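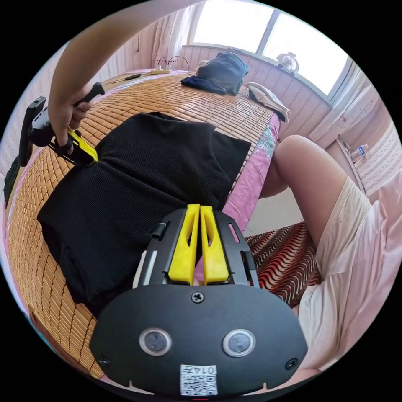
Yellow fingers on a black frame. Photo: Votlow Letter

Learning to swim when you are grown up
Auður Mikkelsen talks with Estrella Solís

Estrella Solís was 40 years old before she put her face under water. Today she teaches other adults to swim at the baths in Atthorpe, and most of her pupils are older than she was then.

"I grew up in Trujillo, far from the sea," she says. "There was a river, but my grandmother had a great fear of it, and she gave this fear to all of us, like a recipe."

When she moved to Atthorpe she lived above a shop, five minutes from the baths. For a long time she went there only for the warm showers. Then one April she asked at the desk if there was a class for beginners. There was one, for children under seven.

"They let me stand at the end of the row. The children were very polite. One boy told me to blow bubbles as if I was angry with the soup."

I ask her what is most difficult for an adult. She thinks for a while before she answers.

"The neck. A child lets the head go. A grown person has carried the head for so many years and will not put it down. So the first lessons we do almost nothing. We hold the wall, we lie back, I have one hand under the shoulders. Some people cry a little, and then we talk about the bus or what they will cook." 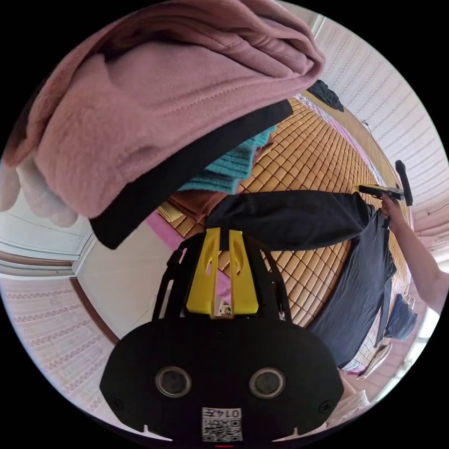
Votlow Letter, no. 51 – page 70

Her classes begin at half past six in the morning, when the pool is quiet and the lifeguard is still drinking his tea. She does not use a whistle. She also does not like the word "brave", which she hears often from the families of her pupils.

"They say, my mother is so brave. But the mother wants to go in the lake with her grandchildren, that is all. If you call it brave, she begins to ask herself where the danger is."

The lake is Brukano, an hour to the north, and each summer the class goes there together. The water is brown and much colder than the pool. Solís goes in first and stays where it is shallow. Those who wish to swim stay close to the shore, and the others eat sandwiches on the jetty.

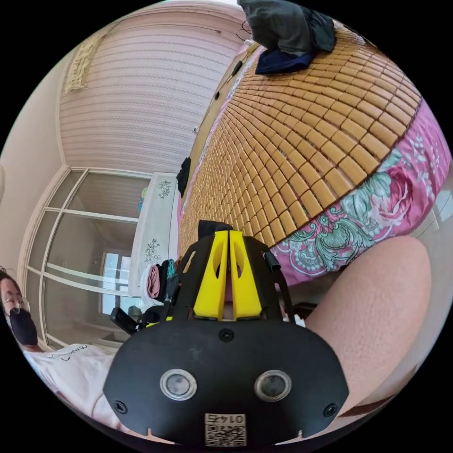 I wanted to know how far she swims herself. "1000 metres, then I get hungry," she says. She has never learned the butterfly and has no plan to do so. Her front crawl, she says, leans to the left – she had a teacher who breathed only on that side, and she copied him.

Her grandmother lived long enough to hear about the lessons by telephone. "She asked if the water had a floor. I said yes, grandmother, with tiles. Then she said, good, stay near the floor."

The next beginners' class starts in September. Solís asks new pupils to bring a towel and to eat something small before they come.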